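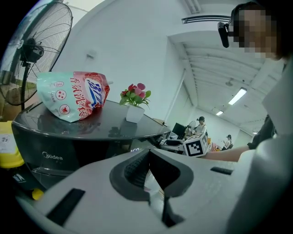

Can a robot learn a household chore from people who never touch the robot? For many chores it can, as long as the people hold the same kind of gripper the robot will use and the grip's position is recorded well enough to be replayed.

Print this article | E-mail this article

The method has been in use for several years now. A person takes a hand-held gripper with a camera on it, does the chore, and the recording of where the gripper went and what the camera saw becomes the training data. Later a policy is trained on those recordings and run on an arm with a matching gripper. It is cheaper than driving an arm by remote control, and people get good at it in an afternoon.

I have no quarrel with any of that. My complaint is with how the results are reported, and in particular with the single number most papers and project pages put first, which is the total of demonstrations collected.

Take the report that came out of the Gorneck project in June. It gives 1,534 demonstrations in its opening line. The table of results gives a success rate on the pick-and-place tasks, averaged over all of them. You have to read as far as the appendix to learn that those demonstrations came from 3 rooms, and that one of the rooms supplied most of them. The policy did well in that room and poorly in the other two. The average hides this, and the total hides it more.

A total says how long people worked. It says very little about what a policy has had a chance to learn. If the same table stands in front of the same wall in a thousand recordings, the policy can lean on the wall. It will look competent until the table is moved. Most groups know this and have seen it happen. They still lead with the total, because it goes up every week and it is easy to put in a funding request.

I worked on the Dostberg trials for two years, so I am describing my own habits here as well. We had a chart of the running total by the door. We did not have a chart of how many different backgrounds, object positions or people were in the data. When we finally sorted the recordings that way, we found that 58 percent of one task had been done by the same person, who is left-handed and always came at the object from the same side. The arm came at it from that side too, including when something was in the way. 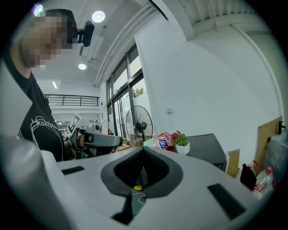
The Magesa group took a different approach, and I think it is the better one. They set a limit of 10 demonstrations for any one arrangement of a task. After that the arrangement had to change before anything else was recorded: other objects, another surface, another person holding the gripper. Small changes count for more than people expect. A pink snack bag beside a potted plant with pink flowers is a harder pair for a camera than the same bag beside a tan cardboard box, and a policy that has only met one of the two hasn't been asked much. Their total is far smaller than Gorneck's and their policy holds up better in rooms it was not trained in. They report the result for each room on its own line, with the worst room included.

There are fair objections to this. Changing the arrangement takes time, and time is what costs money in this work. A group that rearranges after every 10 recordings may collect half as many in a day. Some tasks also need repetition. Fitting a lid or threading a hook is a matter of small movements, and a policy may need many examples of the same motion before it gets the motion right at all. Variety in the background won't help with that. For those tasks I would raise the limit, and say in the report that it had been raised and to what.

A second objection is that there is no agreed way to measure variety. That is true. A room is a crude unit, and so is a person or an object. Two rooms in one building may look so much alike that they should be treated as one. But crude units are better than none, and the crude ones are already in the records. Any group that keeps its files in order knows where each recording was made and who made it. Putting that in the first table would take a morning.

Urnham, which publishes its data along with its policies, has begun doing this. Each set comes with a short sheet giving the places, the people and the objects, and then the total at the bottom. I have used two of their sets. In both cases I could tell from the sheet which of my own tests the policy was likely to fail, and it failed most of them. That was useful to me. I spent the week collecting recordings of the cases that were missing instead of finding out slowly which ones they were.

I would ask for two things from anyone publishing in this area. Give the results room by room, before any average. And run at least one test in a place where no training recording was made, chosen before the policy is trained so that it can't be picked for being easy. Reviewers could ask for both now. Neither needs new equipment.

Last updated: June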